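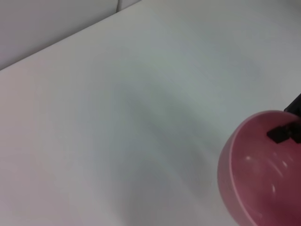

Fig. 1. Pink bowl with finger at the rim, right-hand wrist view.

Gripper Comparison Working Group
Minutes of the April meeting, held in the small laboratory at 14.00

Present: five members. Apologies were received from the Gajewski side, who sent their comments in writing.

1. Minutes of the previous meeting

The minutes were accepted with one correction. Under item 3 it was written that the Hurnus controller was ordered. It was only reserved. The order was sent later, after the price was confirmed.

2. Report on the bowl trials

The group has now finished the first series of trials with the two candidate grippers, named in our papers Grosar (parallel, flat fingers) and Pudar (parallel, stepped fingers). The task was the same for both: approach the plastic bowl, take it by the rim, lift it, carry it to the other side of the table and put it down.

In total 166 attempts were recorded. Of these, 56 were marked as failed by the person who was on duty. The members discussed whether a bowl which was lifted but turned in the fingers should be called failed or not. In the first week it was called failed and afterwards it was called good with remark, so the two parts of the series can not be compared directly. It was agreed that the recordings from the first week will be looked through again and marked by the later rule.

The Gajewski comments ask why we did not use a heavier bowl. The answer of the group is that the light bowl is more difficult in the last centimetre, as it slides away when one finger touches it before the other. A heavier bowl will come in the second series.

3. Position of the wrist cameras

This item took the most time. The two wrist cameras give very different views and the members do not agree which one is more useful for the operator.

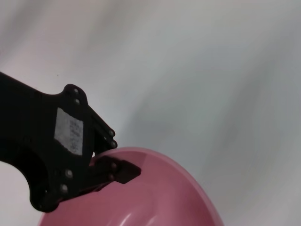
Gripper Comparison Working Group, Minutes No. 9, page 2

The first camera looks along the gripper body. On this view one can see the bracket, the screws, the white label and the fingertip at the inner side of the rim. For checking the grasp it is very good. The weak point is that the gripper covers the left part of the picture, and when the table behind is blurred the operator has little to judge the distance by. Also the writing on the label can not be read in the picture, so the label is of no help for telling the units apart in the recordings. One member proposed a strip of coloured tape on each body. This was accepted.

The second camera looks more over the table. It shows the back edge of the table and the wall, and the bowl comes in at the right side. Two members find this view better for the approach. Another member answered that the bowl is then too near to the border, and the far side of the rim is lost exactly when it is needed.

It was proposed to turn the second camera a little to the right. There was a worry that the cable will then rub on the arm. A new holder will be printed with two angles, and both will be tried before the next meeting.

4. Lighting

The white table reflects a lot. The inside of the bowl has small bright spots from the lamps, and the shadow on the table is wide and soft. The person responsible for the software reported that the rim detector sometimes takes the bright spots for part of the rim. The shadow makes less trouble than we expected.

There was a suggestion to cover the table with grey cloth. It was not accepted for now, as the cloth would change the friction and we would have to repeat the series. Instead, one lamp will be moved to the side and a diffuser put on the other.

5. Items inside the bowl

The following still was shown to the members as a case for the software. The bowl has a small dark thing in it near the upper rim, only partly inside the picture, and it was asked what the detector should do here. Some members say it should report an object in the bowl. Others say that a dark and angular shape at this place could also be taken for a fingertip, and the detector should give no answer until the whole rim is visible. No decision was made. The software person will prepare a list of similar pictures, from both cameras.
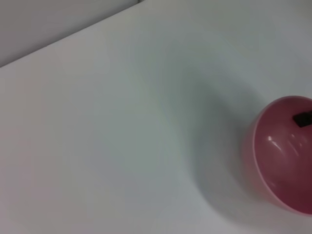

6. Controller

The Hurnus controller should come next month. Until then both grippers stay on the old one. The closing speed must be kept the same for both, and the value should be written on the sheet before each session. On several sheets it is missing.

7. Other matters

The spare finger pads are kept in the upper drawer. Please write down when you take one.

The key of the laboratory must be returned to the office before 18.00.

8. Next meeting

In May, same room, 14.00. Comments on these minutes should be sent to the secretary of the group.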